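Subject: Re: [jurton-cell] fingers not closing square on the packet cell
Time: 14:09

> We have the Jurton cell back up after the finger swap, but it drops
> one packet in 14 and I can't see why. Same grip program as before.
> Do you re-teach everything after a swap, or just zero it?
> — Woo bench

Zero it, then re-teach the open width. The manual gives this 55 pages and still manages to leave out the second half.

Ours did the same in January. The tips had gone back on a hair out of line, so one finger reached the wrapper first and shoved the packet sideways before the other turned up for work. I now set both with the gripper open, one finger over bare slab, one over the yellow packets, and look at them through the wrist camera.

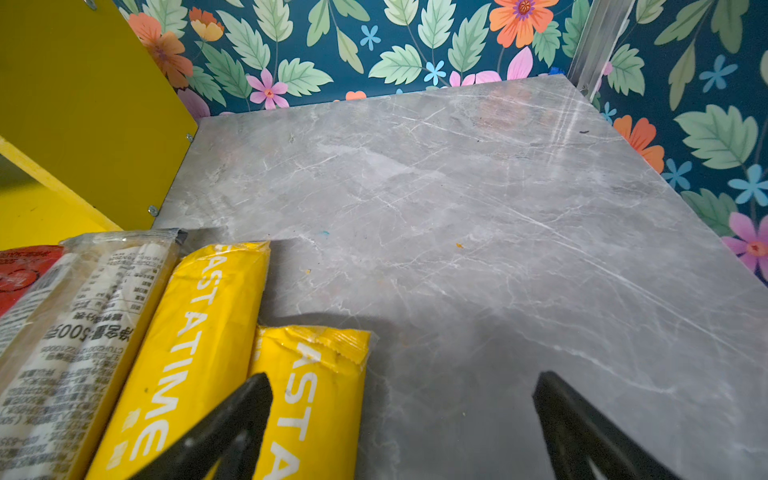 Nip the finger screws up by hand, close on a feeler gauge, then tighten. After that run it empty for 209 cycles — a number I inherited and am too superstitious to change — and check the screws again.

Don't raise the grip force to cure it. We tried. The 500 g packets took it quite personally.

Nesomero cell, afternoons

Recent threads:
- Jasent controller forgets its home position
- Error 973, again
- Spare finger tips, who has any?

List help: write to the list owner | Back to top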